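From the Plerneck newsletter, July

Working rules for recording sessions: what changes now

Lieven Van Dijk, Grendale site

In the last issue I promised to write down the rules for recording sessions in one place. Until now they were living in three documents and in the heads of a few colleagues, and the result was that two people could run the same task on the same afternoon and deliver data which cannot be compared. I have collected the rules, removed the ones that contradicted each other, and sent the new text to everybody who has a login for the task database. Please read it once from beginning to end before your next session. It is 21 pages, but many of them are tables.

Why do we need this at all? In spring we did a review of 3549 recorded episodes. Of these, 2648 could be used as they were. The others were mostly not bad demonstrations. The arm did what it had to do and the operator was careful. What was missing was the start state, or the task name was written in a free way ("put away dishes", "dishes away", "tidy dishes"), or the calibration file belonged to another day. This is a pity, as the work had been done already and it was lost for paperwork.

I also want to say thanks to the people at the Phí project, who let us read their own procedure. We took from them the rule of the second reader, which I explain further down.

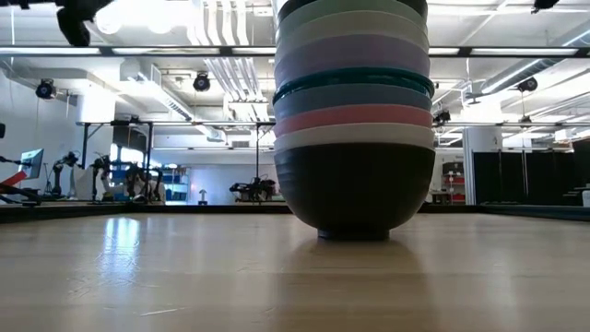
The start state is the rule that gives the most questions, so I take it first. A start state must be written so that a colleague who was not in the room can build it again. "Bowls on table" is not a start state. For a stack we now ask for the order by color from the base, so in this case charcoal black, cream white, salmon pink, slate blue, teal, and so on upward, each one with its line in the form. We ask also for the position on the table, and a remark if the rims are not aligned. Here the bowls sit a little offset from each other, and the teal one sticks out on both sides compared with the slate blue below it. A policy that learned only from perfectly straight stacks may have trouble with such a thing, so it has to be in the record and not corrected by hand afterwards.

The next rule is about the height of objects. If a stack or a tall object goes out of the view of one camera, the session is still allowed, but you must write which camera loses it and you must check that another one has the complete object. Before, some of us refused such setups and some accepted them without a note. Both ways are now finished. If no camera sees the whole object, do not start - change the setup or ask the session lead.

About people near the table. The rule has not changed, but I repeat it as I get the question every month. Hands stay outside the marked zone from the moment the arms are enabled until the operator says "disabled" aloud and the other person repeats it. A reset between two episodes is also a moment when the arms must be disabled, even if you only want to turn one bowl. The stop button is tested at the beginning of each session and after every change of operator. Write your initials for it. A test which is not written down we treat as a test which was not done.

Now the second reader. After each session a person who did not operate looks at 2 episodes chosen by the software and compares them with the form. If something is different, the whole session goes back to the operator for correction. At Grerkden they have tried it since May and it costs them a quarter of an hour per session, which I find acceptable.

Task names must come from the list. If your task is not on the list, send me a proposal before you record and I will answer within the same working day, or the morning after if it arrives late. Please do not invent a name and hope that we can rename it later.

Old forms are accepted until the end of the month. After this the upload page will refuse them. The new form is in the shared folder under "Sessions", together with one completed copy from Grendale. Comments on the text can go directly to me, best with the number of the paragraph.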